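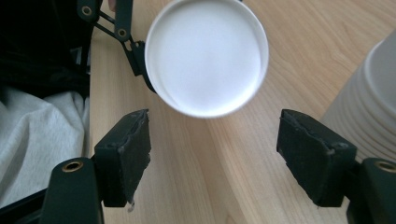 Tenau Pitching Logs: read me first

Hi! I put this together because I got tired of retyping the same box scores every winter. It's the pitching side of the Tenau senior league, our little baseball circuit, in one plain CSV file. If you coach, keep score or just like arguing about bullpens, help yourself.

What's in it

There are 2524 rows, and each row is one pitching appearance (so a starter and two relievers in the same game gives you three rows). They cover 298 games. Columns are pitcher, club, opponent, innings, hits, runs, earned runs, walks, strikeouts and pitch count. Innings use the usual scorebook style, so 5.2 means five and two-thirds. Please don't average that column as is! I did it once and had Rosaire Chisholm with an ERA he still brings up at the rink.

Where it came from

Mostly paper scorebooks. Jocelyn Grewal lent me the Sivura ones, and Sherif Tazi sent scans of everything from Bouchard, coffee rings and all. Mélanie Cloutier did the Tirnasow books herself and her printing is gorgeous, so if you find a mistake in those rows it's mine. 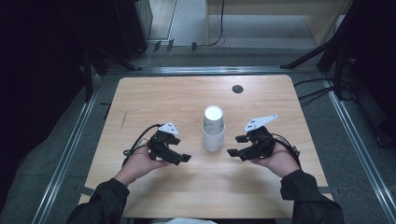 Pitch counts are the weak spot. Around 625 rows have none, mainly early games when the clubs weren't keeping them, and I left those blank. A zero is a real zero (a guy came in, picked off the runner, inning over, lovely).

Things to watch for

Earned runs are whatever the home scorer decided, and some of our scorers are kinder than others. Two brothers at Bouchard share a first initial, so use the pitcher_id column if you're adding up seasons. For my own leaderboards I drop anyone under 30 innings, but that's just my taste.

Using it

Free for anything, just mention the league. Fixes are very welcome: send me the game number and what the book says. I do a tidy-up every May before the home opener, and Leonie Partington checks my sums, so fixes sent by then go in the next version.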